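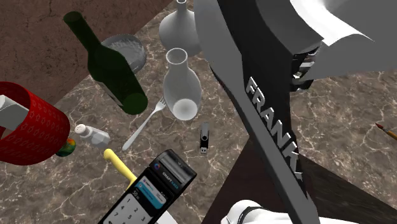

Speaker notes: Ground rules for simulated tabletop scenes
Version for the Plaston meeting, 10 April 2024
Speaker: Svitlana Symonenko

Slide 1. Title

Say who I am and what the team does. We build and check simulated scenes for arm manipulation, and we write the rules the other sites work to. The rules now run to 17 pages. I am going to cover the parts people get wrong most often, and leave the file format section for Jacinto after the break.

Mention that questions are fine at any point.

Slide 2. Why we wrote any of this down

Until last October each site made scenes its own way. Imai randomised everything. Gredero placed every object by hand. When we tried to put the two sets together, we could not tell whether a difference in grasp results came from the policy or from the table.

Uwe Heitmann went through 119 scenes from both sites and sent 34 of them back. Most of the faults were dull ones. Wrong scale, objects sunk into the surface, missing records. Read out the list from his email if there is time.

Slide 3. Rule one: record the seed and the asset versions

Every scene must be possible to rebuild from its record. That means the random seed, the version of each object model, the version of the arm model and the simulator settings. If somebody updates a model, it gets a new version number, even if the change is only to the texture.

People ask whether a texture change really counts. Yes. A vision policy sees texture before it sees anything else.

Slide 4. Rule two: real sizes

All objects go in at real size, in metres, and the size is checked against a measured object or a maker's drawing. No scaling by eye. Small things matter most. On a table with a USB stick and a wine bottle on it, the same five millimetre mistake can be ignored on one and ruins the grasp on the other.

Pause here. Someone from Asusari will probably ask about deformable objects. We have no rule for those yet. Siamak is drafting one.

Slide 5. Rule three: let the scene settle

After placing objects, run the physics until nothing moves, then save. Do not save the spawn pose as the start pose. Things are allowed to end up on their sides. A tipped salt shaker or a bottle lying down is a valid start, and we want a share of those in every set, as long as they got there by physics and the resting pose is stable.

What we reject:
Objects that pass through each other or through the table.
Objects still rolling when the episode starts.
Objects that have fallen to the floor but are still listed as targets.

Overlap in the camera view is a different matter. One object hiding part of another is normal and stays in. The checker works on the geometry only.

Slide 6. Rule four: clutter must be described

"Cluttered" on its own is not a description. The record lists every object on the surface, including the ones the task never touches. It also says which object is the target. If there are two of a similar kind, say two white vases, the instruction has to tell them apart. "Pick up the vase" is a bad instruction for that table. "Pick up the vase nearest the fork" is better, provided the record agrees.

Jucélia's point, worth repeating: write the instruction after the scene has settled. If you write it before, left and right may have changed.

Slide 7. Rule five: surfaces and lighting

Vary the tabletop and the floor, but keep friction separate from looks. A marble picture on the table does not mean marble friction unless you set it. We found a whole batch where every surface had the default value whatever it looked like. That is allowed if the record says so. It did not.

Same with glass. If the renderer and the depth sensor model treat see-through objects differently, write down which setting was used.

Slide 8. Rule six: the arm is part of the scene

Joint limits, speed limits and the collision shape of every link must match the arm on the bench. Check the whole arm, including the upper links. A reach over a crowded table can be clear at the hand and still clip something tall with the forearm.

The start pose must be free of contact. If the arm starts in contact with an object, the episode is thrown out, even when the task then succeeds.

Slide 9. Rule seven: text and brands

Some object models carry printed text, such as a card terminal with figures on its display. Keep a note of these. Before a set goes outside the company, Jucélia checks the list for names we need permission to use. Please don't blur anything yourselves, send it to her.

Slide 10. Who signs off

The person who builds a scene set does not approve it. A reviewer from another site opens a random sample, rebuilds 3 scenes from their records and compares them with the saved ones. If any of them fails to rebuild, the set goes back.

Reviewers for this round: Uwe for Gredero, Siamak Jafarzadeh for Imai, Jacinto Salinas for Asusari. I take Plaston.

Slide 11. Moving to the real arm

Keep this short. Passing in simulation does not clear a policy for the bench. The bench has its own risk assessment and its own sign-off, and first runs are done at reduced speed with someone at the stop button.

Slide 12. What I need from you

Old sets: add the missing records or mark the set as archive.
New sets: use the current template from the shared drive.
Comments on the draft go to me by email, with the section number.

Hand over to Jacinto.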